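4.2 Jacket copy and the withholding of cause

The second part of the study deals with how the jacket copy of crime and medical thrillers handles the cause of the central threat. We drew on the catalogue of Fanach, a reader-run listing site, and took the publisher's blurb for each title filed under both "thriller" and "medical". After duplicates and reissues were removed, some 700 blurbs remained. Blurbs written by readers were left out, as were those for box sets, which tend to run several plots together.

Each blurb was coded for three things: whether the threat is named, whether the protagonist's profession is given in the first sentence, and whether a personal loss is mentioned before the threat appears. Two coders worked separately and then settled their differences in discussion. Most of the disagreements had to do with the first item. A phrase such as "a fever with no name" can be read as naming the threat or as declining to, and we chose in the end to treat it as unnamed.

Loss came before threat in the larger share of the blurbs for series openers. In later volumes the order was usually reversed, and the loss was often reduced to a clause or dropped. The imprint Jaldale is a partial exception – its copy repeats the protagonist's history in nearly the same words from one volume to the next, as though every book might be a reader's first. Figure 6 belongs with this section.

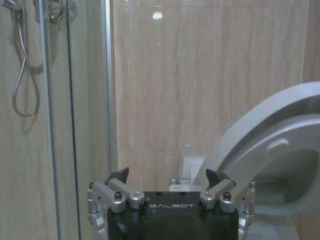

Figure 6. Galbot gripper, fingertips apart.

Does a blurb that names the threat give away more of the plot than one that doesn't? In our sample it seldom did, as the named threat was generally revealed within the opening chapters and the culprit was left out of the copy altogether.

The point matters for how reader complaints are interpreted. Reviews on Fanach that object to spoilers rarely cite the nature of the illness or poison. They cite the fate of a secondary character, most often a colleague or sibling, whose danger is mentioned in the last line of the copy. Rissanen, a smaller imprint with a list made up mainly of translated novels, avoids that closing line in favour of a note on the setting, and complaints of this kind were scarce among its titles.

Length had less effect than we expected. Blurbs cut down for library catalogues kept the order of the originals, and what went first was description of place – the harbour, the rural clinic, the winter road. We return to the question of setting in section 4.3, where the Clumulard reprints are compared with their first editions.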